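Tue 2 January

The clean desk people

Every January my inbox fills up with the same advice, and this year it started before I had even taken the lights down. Clear your desk and you will clear your head. I have been hearing some version of this for most of my adult life, and I have cleared a lot of desks, and my head is about the same as it ever was.

What set me off this time was a newsletter from an outfit called Vivside. They sell a course, and the course costs 200 dollars, and for that you get 6 video lessons on how to own less. I did not buy it. My friend Saodah Tuhumury did, back in November, and she let me read the workbook over a weekend in return for feeding her cats. So I'm going by the workbook, and if the videos are full of wisdom that never made it onto paper, I apologize to Vivside.

The first chapter says that the average office worker handles 3582 objects in a week. I read that line several times. Who counted? Does a paper clip count once, or every time you pick it up? Is a sheet of paper one object and a stapled report another? There's no footnote. There is a drawing of a woman breathing out with her eyes closed. I've noticed that the more exact a number is in this kind of book, the less likely you are to find out where it came from. If they had written "a lot of objects" I would have agreed and moved on.

Then comes the part about the surface. The surface is a big deal in these programs. You are supposed to take everything off it, wipe it down, and sit in front of it for a full minute before you let anything back on. Saodah did this and says it felt good. I believe her. I also think sitting still for a minute feels good at a bus stop.

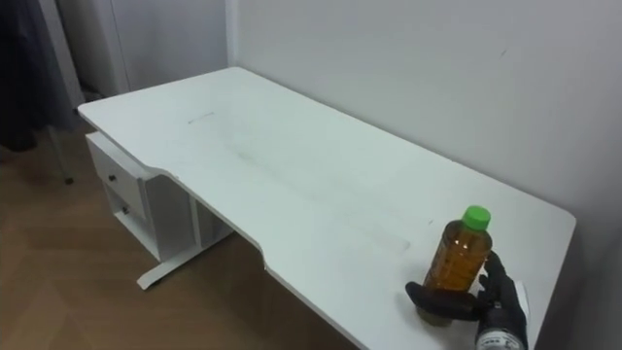

My own quarrel with the empty surface is that it treats the stuff as the problem, when most of the stuff got there because somebody was doing something. I pay bills at my desk. I eat lunch at it more often than I should. When I sort receipts they have to lie somewhere, and they lie there. The workbook would have me put each thing back in its "home" after every use, which sounds fine until you're using four of them at once. A long white desk against a white wall, with the front edge scooped in where you'd sit, is about as close to the Vivside ideal as furniture gets, and even that one has marks on it if you look. White tops are unforgiving that way. I had one for years and spent more time wiping it than I ever spent looking for a pen on the brown one I had before.

I do want to be fair, so I tried the program for as long as I could stand it. I boxed up everything on my desk except the lamp and the laptop. The rule is that you only take a thing out of the box when you need it, and whatever is left at the end gets given away. By the first evening I had taken out the tape, the scissors, the calculator, my reading glasses, the other reading glasses, and a tin of cough drops. By the end of the week the box held a broken hole punch and a conference lanyard. So I learned that I owned a broken hole punch. I knew that already.

The workbook has an answer ready for people like me. It says I am "resisting." This is a handy word for anyone selling a method. If the method works, the method gets the credit, and if it doesn't, you were resisting.

Chapter four moves to the kitchen, where the advice gets stranger. You're told to take everything off the outside of the refrigerator, including anything the kids made, and to keep the nearest counter or table bare so the eye can "land softly." I have never once needed my eye to land softly on the way to get milk.
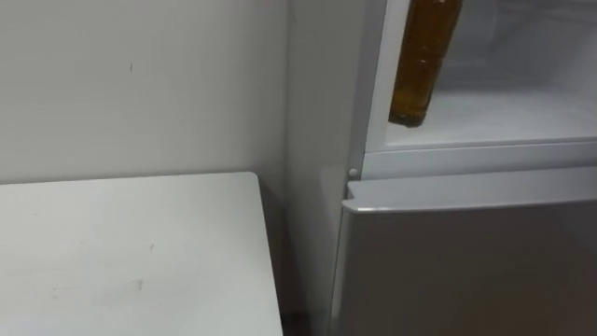 Bare wall, white fridge, white tabletop. A soft landing, I suppose.

My mother's refrigerator had so much on it that you could read the history of the family off the door. There was a dentist's card from a dentist who had retired. There was a magnet shaped like a pineapple that held nothing up because it was too weak. She knew where every phone number was. I've used three different phone apps to replace that door and I still text my brother to ask for the plumber.

Leonilde Barreto, who I used to work with, takes the other side of this and argues it better than the workbook does. She grew up in a house where you had to move things to sit down, and she says that calm is a real thing you can feel in your shoulders when you walk in. She keeps her own place very plain. I've been there and it's pleasant. I also couldn't find a bottle opener, and neither could she, and it was in a drawer inside a bag inside another drawer. I am not sure that's less stuff. I think it's stuff with the lights off.

When I told her so she said I had missed the point, and that I should try leaving one table alone, just one, and see whether I minded it. One table I can consider. It's the whole-house version, with the payment plan, that makes me reach for my wallet to check it's still there.
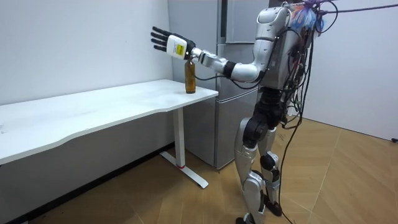
One long white table, and already there's a bottle on it.

The last chapter is called "Staying Clear," and it's mostly an ad. For 50 dollars more you can get a set of matching bins from a company called Grulamell, and the bins come with labels, and the labels have a font. I laughed out loud at this, alone, with a cat on me. You spend the whole book getting rid of things and the closing step is to buy containers.

Saodah hasn't bought the bins. She tells me the desk part stuck for her and the kitchen part didn't, and her husband put the school calendar back up on the fridge after missing a concert. She wants to lend me the videos now. I said I'd watch the first one.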